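Pellham Wet Laps

A lap-by-lap record of rain-hit club races at the Pellham circuit

What this is

Pellham Wet Laps is a small, hand-checked set of lap times from club motor races where the track was wet for at least part of the running. It holds 1,119 laps from 4 race meetings, typed up from the paper timing sheets and matched against the marshals' logs. If you have ever wanted to see exactly when slicks become the right choice on a drying track (I have wanted this for years!), you should enjoy poking around in it.

Pellham is a lovely place to study rain. The top of the circuit drains quickly, the bottom hairpin at Hinby holds its puddles all afternoon, and drivers end up racing on what feels like two different tracks in a single lap. You can see it in the sector times straight away.

What's in the files

laps.csv has one row per lap: meeting, race, car number, lap number, three sector times, lap time and tyre type.

weather.csv has the track state as noted by the marshals at the start of each lap. The values are dry, damp, wet and standing water.

stops.csv has one row per pit stop, with the lap in, the lap out and the tyres fitted.

Times are in seconds to three decimal places. Car numbers are as painted on the car. There are no driver names anywhere in the set, and please don't add them back in if you build on it.

How the track state was judged

By eye, from the marshals' posts. Two posts report each time, one on the start straight and one at Hinby, and weather.csv keeps both columns separate. I did try merging them into one "overall" value for version 2, and it was a mess, so out it came again. Keep them apart and you'll learn much more.

Known problems

Sector 3 is missing for most of the September meeting. The timing beam got soaked and gave up, so those cells are blank (blank means missing, never zero).

Tyre type is the team's own word for what they fitted. "Inters" covers everything from proper intermediates to hand-cut slicks.

Laps behind the safety car are included and flagged with sc = 1. Filter them out before you work out any averages!

The Araújo column

You'll notice a column called araujo in laps.csv. It's the Araújo ratio, a wet lap divided by the same car's best dry lap at the same meeting, and it's a brilliant quick way to compare a tiny hatchback with a big saloon. Where a car never ran in the dry, the cell is left blank.

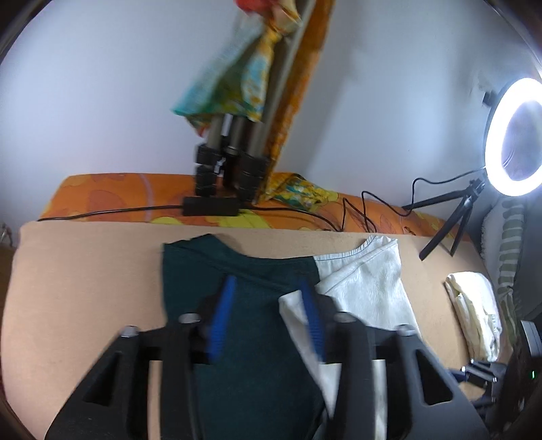

Getting started

Open laps.csv in any spreadsheet, sort by race and then by lap number, and plot the araujo column for a car that changed tyres. The drop after the switch is often huge, and in the Studness Trophy race you can watch it ripple through the whole field over a handful of laps. It's my favourite bit of the set.

Use and changes

Free to use, share and alter, as long as you credit Pellham Wet Laps. Version 3 fixes swapped car numbers in the Studness Trophy and adds the Hinby column to weather.csv for every meeting. If you find a wrong lap time, open an issue with the meeting, race and car number, and I'll go back to the paper sheet and check it.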